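Rulo Gronden desktop case - review

Reviewed by Ji-hoon Maeng, Wednesday, February 5, 2025

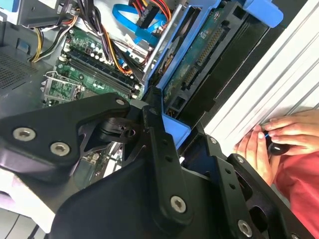

The open case, with the memory slots and the power and data cables.

I bought the Gronden to rehouse an older desktop I use for storing photos and doing the household accounts. The board still works fine. The old case had a cracked front panel and a power button that stuck, and I was tired of poking it with a pen.

It came from Tsakiris, boxed well, with the screws sorted into small labelled bags. The manual is a single folded sheet and the diagrams are too small. I got by without it except for the front panel connectors, where the labels on the plugs didn't match the labels on the sheet.

Fitting the board took me 13 minutes. The standoffs were already in the right spots and every hole lined up. Edges inside the case are rolled, so no cut knuckles this time.

Access to the memory slots is good. You can get your fingers to the latches with the board in place, which I couldn't do in the old case without pulling a drive out first.

Cables are the weak point. My power supply is an old one with all its leads permanently attached, and there's not much room to hide them. I left the yellow and black wires looped over the board and the blue SATA cable running where it wanted to go. A tidier person would buy ties and spend an evening on it. The case comes with 2 ties - I'd have liked a decent handful.

The side panel slides on from the back and needs a firm push near the bottom corner. Noise is much the same as before. The feet are a soft grey rubber and have left no marks on my desk, which is painted a colour that shows everything.

I also looked at the Cillholm, which is deeper and has a proper channel for cables, but it wouldn't fit under my shelf.

Good for an older build. If you care how the inside looks, get something roomier.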